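Modon's clip-on gripper kit goes on sale, and I've had a go with one

Posted 12/24/25 by Giang Ung
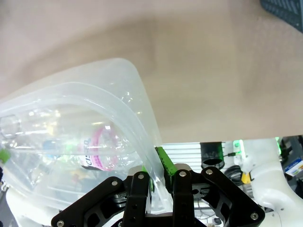
What's on offer

Modon, the small outfit from Flerkadcombe that I wrote about back in September, has finally put its gripper kit up for sale. It costs £149, which gets you a two-finger gripper, a little camera that sits by the wrist, a bag of spare pads and a cable that is a good deal longer than I needed. You bring your own arm. The first batch is 1,000 kits, and orders placed now go out in the new year.

I spent an afternoon with it at Odby, the shared workshop down by the canal, and I came away rather keen on it (I went in a bit grumpy, I'll admit, having paid far too much for a gripper from somebody else last year).

How it got on

The job I cared about was clear plastic. Anyone who has tried to get a robot to pick up a see-through tub will know the pain - the glare runs all over the place and the camera can't tell the rim from the table behind it. So the big translucent container went in front of the table with a clear bottle lying inside it, pink and white label and all, and the fingers went for the edge, one green pad on each side of the rim. I could have watched it all day!

We had 7 tries at lifting the tub and 5 of them were good. The other two slipped when I'd set the grip too soft, and I'm happy to take the blame for those. Định Mạc, who designed the pads, told me the softer setting is really meant for paper cups and will be renamed before the kits ship.

What I'd change

The booklet is thin. It gets you through bolting the thing on and then leaves you to find the grip settings yourself, and I went round in circles for a good while before spotting the right menu. I'd also like a carry case in the box. Cao, the shop handling the orders, will sell you one as an extra, but they couldn't give me a price yet.

Spare pads will be sold in pairs, and Modon says you can send a kit back within the month if it doesn't suit your arm. Orders are open now through Cao, or you can try one at Odby if you ring ahead and ask for the bench by the window.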